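Handheld demos, summer round: the gallery

I keep promising people a page they can scroll through without reading the paper draft, so I finally sat down and made one. We spent the summer recording household tasks with handheld grippers, with a person doing the job at a table, and then training a policy on those recordings to see how much of it carries over to an arm. The project name is Odera. The arm side is Nolell, and that's Vilho Rautiainen's territory, so ask him about the controllers and please don't ask me.

The short version of the result, for those who only came for that: with rigid objects we could get away with a lot of sloppiness in the demos. With cloth and netting we couldn't. The same person folding the same bag in slightly different ways gave us a policy that dithered over the first grasp, and more data of the same kind only made it dither with more confidence. What helped was agreeing on where the first pinch goes and then letting people do whatever they liked after that.

We ended up with more than 4,000 recordings. I was hoping for cups and boxes to be the bulk of it, but Consuelo Ochoa argued for soft things early on and she was right (she has been very gracious about it, mostly). Her point was that if we only showed the model things that hold their shape, we'd learn nothing about the part that breaks.

A few notes on how we record, and I'll try to be quick. Both hands hold a gripper the whole time, even if one of them has nothing to do. We tried letting people put one down between moves and the idle stretches were a nightmare to label. Each take is one task from start to finish, and if you fumble you keep going - the recoveries turned out to be some of the most useful stretches in the whole set. I would never have guessed that in the spring, when I was throwing them out by the dozen!

People also needed a while to get used to it. Soledad Barajas ran the practice sessions and settled on 20 minutes of warming up before anything counts. Before that your wrists are stiff and you hover over everything like you're defusing it. You can see it in the trajectories too, lots of tiny corrections close to the object that go away once somebody relaxes.

Bags and baskets are the task family I like best, so they get the picture. Mesh is a pain because the jaws can pick up one layer or two and from most angles it looks the same.

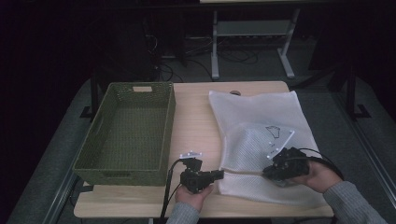
We compared 4 ways of telling the policy which layer it had, and the one that won was the dullest: a small lift right after the pinch, then a pause, then carry on. Elvia Meléndez added that to the instructions in one sentence and the grasp errors on netting dropped enough that I reran the evaluation because I didn't believe it. Same answer the second time.

Where it still falls over is anything that needs both hands to agree on tension, such as holding an opening wide while something goes in. The left side lets go too soon. Vilho thinks it's timing on the arm and I think it's in the demos, and we have a lunch riding on it.

Next round starts in September with heavier fabrics. If you want to try a session, write to Soledad and wear sleeves you can push up.

Page last touched Thursday, August 23, 2018.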